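The letters she never posted

Lăcrămioara Bratu wrote her first book at the kitchen table of a house that belonged to other people. She had gone there to look after an elderly man, and she stayed four years. The book is made up of letters to her mother, who could not read, and none of them was ever sent.

"She had someone in the village who read things aloud to her," Bratu says. "A neighbour. So anything I wrote, the neighbour would know too. I rang her instead and told her I was well. The rest I put in a notebook."

The notebook became three notebooks, then seven. The Unposted Letters came out in March from Jollow, a small press better known for poetry in translation. The first printing was 480 copies. Bratu had expected it to last for years, but a second was ordered within the month.

We meet in the back room of a café near her flat. She is 58, speaks slowly and corrects herself often, in English first and then under her breath in Romanian. She still works three mornings a week, cleaning offices before the staff come in.

She left school at 14. There was a library in the next village, one room with 200 books, and she says she had read most of them before she married. After that she read very little for twenty years. "I had two children and a husband who drank. I read the backs of packets."

When the marriage ended, her daughter was 16 and her son 11. A cousin found her the job abroad through an agency. She was paid 335 a month at first, and sent nearly all of it home. The agency kept her passport for the first year, a fact she sets down in the book in a single line and doesn't return to.

I ask why she gave it so little space. "It was one line in the notebook," she says. "I didn't know then that it was against the law. If I made it a chapter now, I would be pretending I knew." 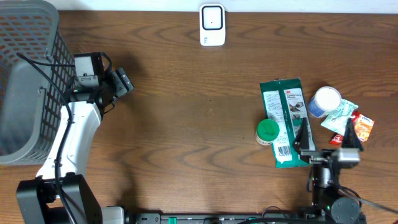
A brown wood-grain tabletop with a grey plastic basket in the corner.

The man she cared for had taught history. He saw her writing in the evenings and asked what it was. She told him it was the shopping. Some weeks later he gave her a dictionary and said that it must be a very long list.

He never asked to see the pages, and he died before she had shown them to anyone. His family let her keep the dictionary. It is the only object from the house that she describes closely in the book, down to the torn page at the letter M.

The first reader was a woman named Moldovan, who ran an evening class in written English. Bratu handed in one letter as homework. "She gave it back with 40 corrections and a note asking if there were more. I was upset about the corrections. I didn't see the note until I got home."

They worked on the translation together for two winters. Bratu wanted to keep the repetitions, since her mother repeated herself and the letters were meant for her ear. An editor at Jindar, the first publisher they tried, wanted them cut. She took the manuscript back.

Her children have read it. Her son rang when he had finished and talked for an hour, mainly about the dog they used to have. Her daughter took longer. "She said, you told us you had your own room. I said I did, later on." Bratu turns her cup round on its saucer. "She was angry with me for a while – maybe she still is. She has the right."

Her mother died the year before the book was accepted. Bratu went back for the funeral and read one of the letters aloud in the house afterwards, with the neighbour sitting there.

She is now writing about the offices, in a notebook she keeps in her coat. It has the working title Baneo, after the name on the door of the first building she cleaned. She has not yet decided whether she will be in it.

"I know the desks," she says. "I know who eats at them and who has a photograph of a child. They don't know me at all. I start at five and I'm on the bus by eight."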